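**Two-slot toaster for seeded bread: lever on the end or on the side?**
Usstead Home Forum > Small Appliances

---

**yutong_x**
Posts: 1,447

OK toast people, I need opinions. My old toaster quit on Tuesday halfway through breakfast (lever won't stay down at all, and yes I cleaned out the crumbs) and I'm down to two. One is the Witkowska two-slot, the plain rounded one, $66 at the place in Purkham. The other is the long single-slot Esolora, which costs more but everybody seems to love it.

I eat one slice at a time. Seeded bread, always, and usually the square kind. My main beef with the old one was that the controls were on the short end and my counter is narrow, so I was forever reaching around the thing. Second beef was seeds EVERYWHERE. What do you all have and would you buy it again?

---

**peiyu.bakes**

Long slot, no contest. I had a two-slot for years and every time I toasted a single slice, one face came out darker than the other. The long one doesn't do that to me. Plus you can put a proper slice of sourdough in it without chopping the ends off!

---

**yufang66**

> Every time I toasted a single slice, one face came out darker than the other

Mine does that a little and I've never once cared. Flip it for the last thirty seconds if it bugs you. Yutong already said square bread, so what's the long slot for? It eats up the back of the counter and then there's nowhere to put the butter.

---

**peiyu.bakes**

Some of us don't want to stand there flipping toast at six in the morning, Yufang.

---

**yufang66**

You're standing there anyway! It's toast!

---

**yiran_b**

Staying out of that one. On the seeds, which loaf are you buying? The ones with seeds just pressed on the crust are the worst, half of them are in the bottom of the toaster by the end of the week. With the seeds baked into the crumb I get hardly anything. I switched in November and I went from emptying the crumb tray all the time to whenever I remember.

Also go one notch lower than you would for white. The seeds catch before the bread does.

---

**yutong_x**

Seeds on the crust, so that's probably half my problem. Will try the other kind. Does the knob on the Witkowska actually do anything between 3 and 4? The one in the store looked like a dial from a toy.

---

**Ustyna H.**

Hi Yutong, two-slot owner here, and I'd say get one and save your money for bread. Mine's white going on cream, and I like the soft corners because they wipe down in two seconds. The lever and the browning knob are both on the same side, lever up near the top and knob down low, so with the toaster toward the back of the table I can get at everything from the left without leaning over the slots. I can't swear the Witkowska is laid out like that (mine came from my aunt and there's no box), so go turn the store one around and look before you pay.

The knob on mine is tiny and I was suspicious of it too. It's fine. There's a difference between 3 and 4, but between 4 and 5 I couldn't tell you.

What helped me most with the seeds was a tray. Just a shallow plastic one with a lip, dark teal, nothing fancy. It sits to the right of the toaster and the bread goes on that, before and after. Whatever falls off lands in the tray and I tip it in the sink. I used to use a plate, and the slice would sweat on it and go limp underneath, and I had the knife balanced on the edge, and it was a whole thing.

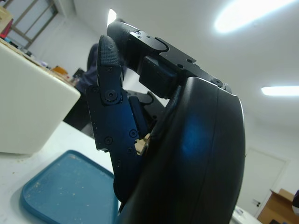
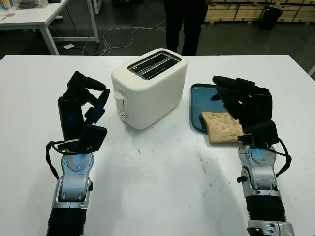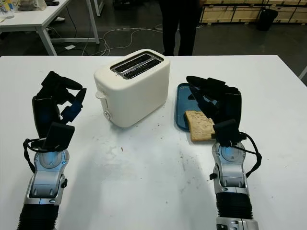 The one thing I'd do differently is get a bigger tray. A square slice fits if I bother to put it down straight, which I don't, so a corner is usually hanging over the rim and then there go the seeds again. If you're buying one, get it a size up from what looks right in the store. And leave a gap between it and the toaster, plastic and heat and all that.

Peiyu isn't wrong about the uneven sides, by the way. Mine does it on the first slice in the morning. The second is better, so I have two.

---

**peiyu.bakes**

Ha, thank you. And having two slices is a solution I can respect.

I still don't get the tray though. Toast sweats on plastic just as much as on a plate, doesn't it? I stand mine up against the jam jar for a minute and it stays crisp.

---

**Ustyna H.**

Might be that I eat it faster now, I couldn't prove a thing. The jam jar trick is good, I've done that with a mug. Then the crumbs are all around the mug.

---

**yufang66**

Wire rack. You all own a cooling rack. Put the rack ON the tray, you've got the air underneath and the seeds go through.

---

**yiran_b**

One more thing to wash, but OK, that one's pretty good.

---

**yutong_x**

Went back to Purkham after work and turned the Witkowska around like Ustyna said. Lever's on the end!! Same as my dead one, so that's out. They had a store-brand two-slot with the knob on the long side for less, but the slots looked skinny and I didn't have any bread on me to check.

Peiyu, how long is your Esolora end to end, if you have a tape measure handy? I've got nine inches of counter before I hit the coffee maker, and I have a bad feeling.

---

**peiyu.bakes**

Oh no. Way longer than nine inches. Can the coffee maker move?

---

**yutong_x**

The coffee maker can't move. I'm taking a slice of bread to the store on my next day off and trying it in the skinny one.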